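Prusar Garment Steamer, Six Months In

I bought the Prusar in February, when my old iron started leaving brown spots on shirts. I had never owned a steamer and did not want a full-size one with a pole and a water tank the size of a bucket. The Prusar is the handheld model with the detachable tank. It has been used most mornings since then, usually before seven and usually in a hurry.

Setup is simple. The tank pulls off the back, you fill it at the sink, and it clicks into place. The click matters. If you don't hear it, water runs down the handle and onto your sleeve, and I did this twice in the first week. The manual covers it on page 2, which I read later.

It heats in 40 seconds. The light on the handle blinks while it warms up and stays on when it is ready. The first burst of steam often carries a few drops of water with it, so I point it at the sink before I bring it near a shirt. After that the steam comes out even and fairly strong.

On cotton shirts it does a decent job. It will not give you a sharp collar or a crease down the sleeve. If your work calls for that, keep the iron. For a shirt that goes under a sweater, it is fine and much faster than setting up a board. Linen is harder. I can get the deep folds out of linen pants, but it takes most of a tank and they still look like linen pants.

Where it does best is on dark clothes and anything with a bit of stretch. My iron used to leave shiny patches on black fabric, even through a towel. The steamer has not done that once.

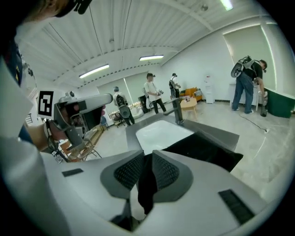 The brush attachment is worth using on wool. It snaps over the head and lifts the nap a little as you go, and it picks up some lint on the way. My neighbor Idun Isaksson borrowed it for a coat that had spent the summer folded in a suitcase, and she returned it with a full tank and a note saying she had ordered one. The second attachment, a clip meant for pressing creases, is not much good. It holds the cloth too loosely and slides off the end. Mine lives in a drawer.

A full tank lasts long enough for three shirts or one long dress. For a whole load of laundry you will be refilling, and the handle gets heavy after a while. The cord is long enough to reach from the bedroom outlet to the closet door — just.

My water is hard, and by the fourth month the steam had gone weak and started to spit. The manual says to run a half-and-half mix of white vinegar and water through it, wait 30 minutes, then rinse with two tanks of plain water. It worked, and the smell was gone by the next day. I now do this every other month.

Before choosing I also tried a friend's Arton. It is lighter and quieter, but the tank is built in, so you have to carry the whole thing to the tap and pour carefully through a small hole. I would not want to do that every morning.

Good: fast, safe on black fabric, easy to fill.
Not so good: useless crease clip, heavy when full, drips if the tank isn't seated.

I would buy it again at the price I paid. The iron is still in the closet for collars.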